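Storage and Shelving Project, Stovport Workroom
Progress report to the MacLeish Fund
Prepared by the project lead, Janum
12/24/20

Summary

Work on the storage side of the Stovport workroom is mostly finished. The shelving is up, the containers have been bought and most of the small parts have been sorted. Labeling is behind schedule. We have spent $2,655 of the $3000 grant and expect to spend the remaining $345 on labels, dividers and a second set of lids. We are not asking for any change to the budget.

What the grant was for

When we applied, parts and fixtures at Stovport were kept in cardboard boxes along one wall. Boxes were stacked by whoever used them last, and the ones at the bottom got crushed. People who needed a tray or a set of fittings usually opened several boxes before finding it. The application asked for metal shelving, plastic containers to replace the cardboard, and paid time for sorting.

Shelving

The shelving units were ordered from Josport in October and came in two deliveries. The first was complete. The second was short one bag of bolts and a crossbar, and the replacements took nine days to arrive. Assembly was done by our own staff, so the $700 we had set aside for installation was moved to containers, as agreed with your office by email.

We chose units with perforated posts so the shelf heights can be changed. The first layout had the lower shelf too close to the upper one and a stack of three containers would not fit under it. We moved the shelf and the stack now goes in without tipping.

The top shelves are kept for fixtures and trays that are in use that week. Containers go on the lower level. This was the staff's choice and it has worked well enough that we wrote it into the room rules. 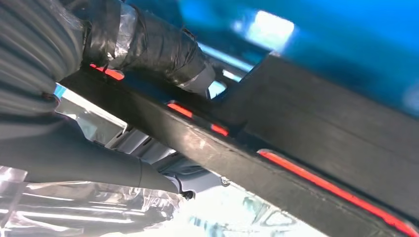
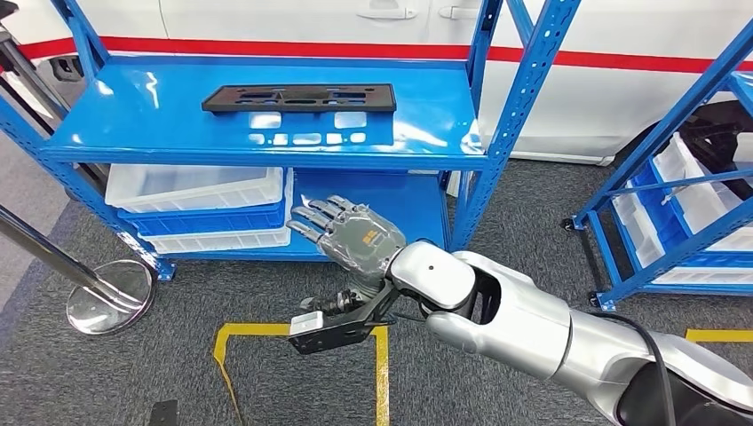
Containers

We spent $900 on containers, including the money moved from installation. There are two main types. White translucent bins hold small parts and anything people need to recognize without opening the lid. Blue crates hold heavier items such as clamps and spare brackets. The crates cost more than we planned, but the cheaper ones we tried bowed when they were full.

The two types stack on each other, although the fit is not perfect. A crate sitting on a bin is steady. A bin on a crate can slide a little if it is knocked. We have asked staff not to stack more than three high until we decide whether to buy non-slip strips.

We left open space on the lower shelves. The flat trays are still being sorted and several will need a place once the older fixtures have been checked. We would like to avoid filling the shelves now and having to move everything again in the spring.

Sorting

All of the cardboard boxes have been emptied. Parts that were broken or that matched nothing we still own were recycled. Duplicates were set aside and offered to the Josport site, which took most of them. What is left over is in one crate marked for review.

The molded trays took longer than expected. Many have cutouts of slightly different sizes, and trays that look the same do not always hold the same part. Each one has to be tried with the part it is meant for before it gets a shelf position. Two afternoons were planned for this and it has taken four so far.

Labeling

This is the part that is late. The first labels were paper with a clear cover, and they peeled off the translucent bins within a week. They stayed on the crates. We have tested a thicker vinyl label on a few bins and it has held. The order will be placed after the holiday closing.

Until the labels arrive, contents are written on a sheet taped inside the workroom door. It is kept up to date most of the time.

Remaining work

Order and apply vinyl labels to all bins and crates.
Finish checking the trays and assign shelf positions.
Buy dividers for the bins that hold small fittings.
Replace the lids that arrived cracked.
Clear the review crate.

We expect to finish these items by the end of the grant period. Receipts for the shelving and containers are attached. The receipt for the replacement bolts shows a zero charge because the supplier covered the cost. The final report will include the shelf plan and a full list of contents by container.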